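Visit report: Listbridge open day, 2 March 2024

Product reviewed: Celley hand-held gripper kit, shown by Pao-chu Chiu. Two fingers with ribbed magenta inserts, each on a white mounting plate. Spare insert pairs are listed at $52. The kit is $529 without software.

Collection was shown on an ordinary desk with a patterned tablecloth, a mouse and a monitor. Chiu quoted 126 episodes per battery charge. We did not check this.

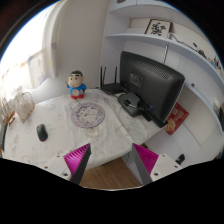 Export to our format needs a separate license, $195 per seat. Vik to ask whether the December price list still applies.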